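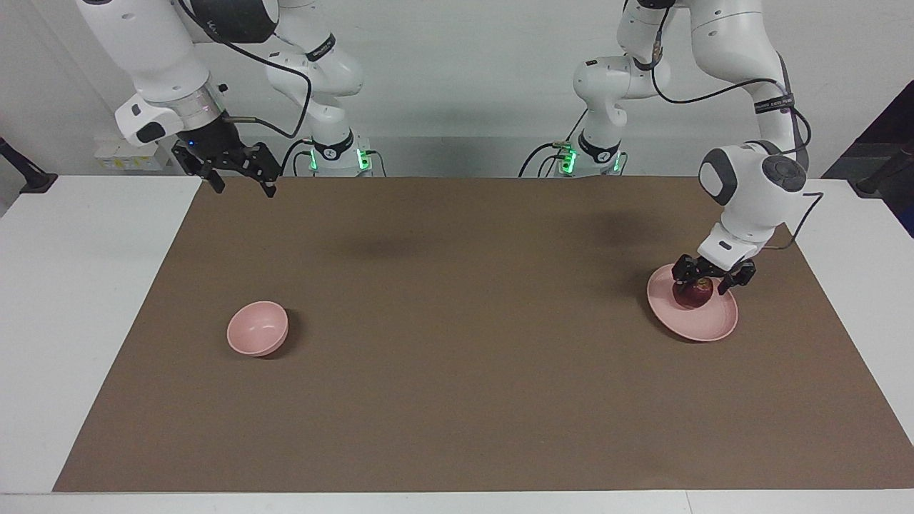
I almost didn't go. It was sleeting when I woke up, the car was making its noise again, and the open day at the Ruta paper mill in Prarnville was only listed as "10 until we run out of soup." But I'd missed the one in August (wedding, long story), so I put on two pairs of socks and took the 638 bus instead.

If you've never been to Prarnville, it's mostly one long street that follows the river downhill until you hit the mill. You smell it before you see it. I'd been warned about a rotten egg stink, but that must be the big pulp plants, as this was more like wet cardboard and oatmeal. I kind of loved it! The building is brick, long and low, with a newer wing stuck on the back that doesn't match at all. Admission was $3, cash only, and they gave you a ticket printed on their own paper, so of course I kept it. It's on my fridge.

The tour groups were supposed to be small, but a whole bus of people from Cliltatthorpe turned up at the same time as me and we all got squashed in together. Our guide was Zhiqiang Shi, who has worked the wet end for years and talks very fast and very quietly, which is a rough combination next to running machinery. Get near the front if you get him. It's worth it.

We started in the beater room. Cotton scraps and old linen go into an oval tub with a heavy roller, and round and round they go until they look like thin yogurt. One woman asked if you could put jeans in there. You can, apparently, but the zippers have to come off, and the blue never really leaves. They had a stack of the denim paper by the door and it was the color of a rainy afternoon. I bought some later and have no idea what I'll do with it.

Next was the vat, and we got to try pulling a sheet ourselves. The mold is a wooden tray with a fine screen across it, you dip it in and lift it level and give it a little shake while the water drains. Zhiqiang did it in one easy scoop. Mine came out with a hole near one corner and a thick ridge along the side, and I had water up both sleeves to the elbow. A boy behind me, maybe nine years old, made a perfect one on his first go and was extremely gracious about it. They press the sheets between felts and will mail yours to you if you leave your address, so I'm waiting on that.

After that we walked through the drying loft, up a steep staircase with a rope for a handrail. I loved it up there. There are wooden shutters all down both walls and they open or close them depending on the weather, which in a place like this means somebody is always running up the stairs. Sheets hang over the ropes in little bundles. It was very quiet, and freezing, and everyone started whispering like we were in church.

Then back down into the new wing, warm at last, for the finishing side of things. This is where they talk you through sizing (the coating that stops ink from spreading all over the place) and the different weights. I learned that I've been calling heavy paper "card stock" my whole life when half the time it isn't. There was also a good long argument in our group about whether brown wrapping paper should be saved and ironed. My grandmother did. I'm firmly on her side.
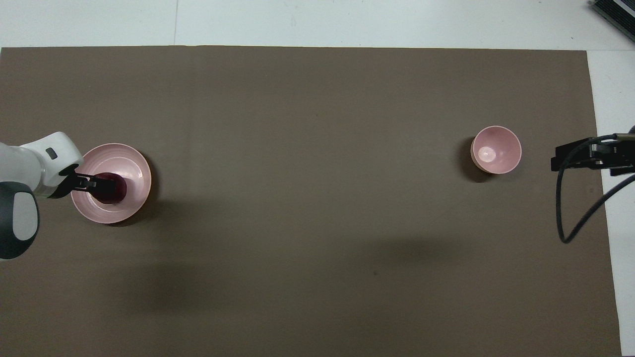

The creases show nicely on this big brown tabletop cover.

Lunch was in the canteen. The soup was leek and potato, it had not run out, and the rolls came from Qin, the bakery across the bridge. Go to Qin even if you skip the mill. They do a sesame bun with a salty middle that I thought about the whole way home. I got there right before closing and they threw in a broken one for free.

The mill shop is small and dangerous. I'd told myself one notebook. I came out with two notebooks, the denim paper, a roll of offcuts tied with string, and a pack of 48 envelopes, even though I send maybe four letters a year. Prices are fair for handmade stuff, but the card machine was down, so bring cash for that too.

A few practical things. The bathrooms are all on the ground floor. The loft stairs are no good if you have bad knees, but you can stay down and watch the vat instead, and I think I'd have been happy doing that for an hour anyway. Wear shoes you don't mind getting splashed. The last bus back leaves from outside the post office, and not from the stop where you got off, as I found out while waving at it.

The next open day is Tue 7 January, same time, and I've been told it's minestrone.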